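Chapter 7
Gathering Examples

A learning system can only copy what it has been shown. Before any training starts, someone has to record the task being done, many times over, with the objects moved between runs. The Dornine set used in this chapter holds 1,680 recordings of two arms handling packaged food on a tabletop.
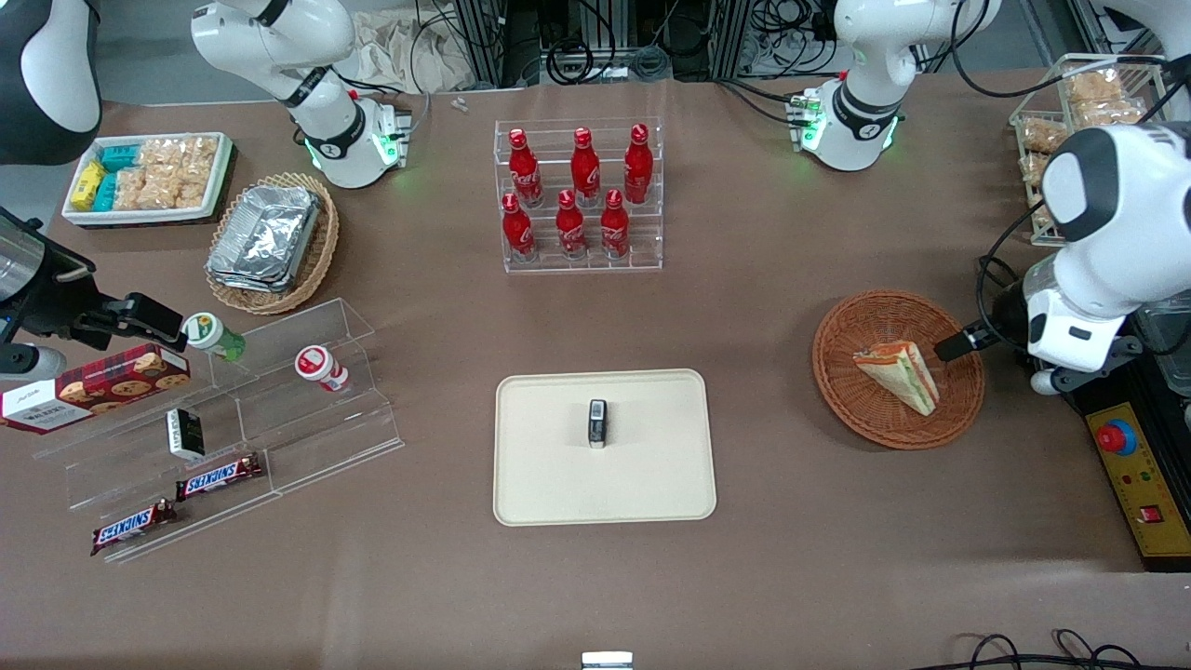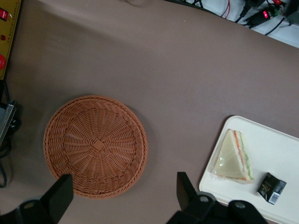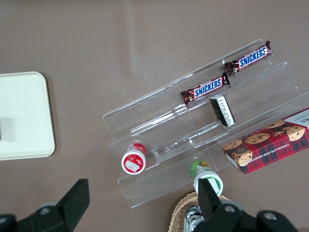 Figure 7.1 The snack table from a fixed camera (first picture) and from cameras at the gripper (second and third).

Each recording pairs camera views with arm positions – neither is much use alone. Section 7.1 covers how Anika Ridgeway chose which 243 to set aside for testing.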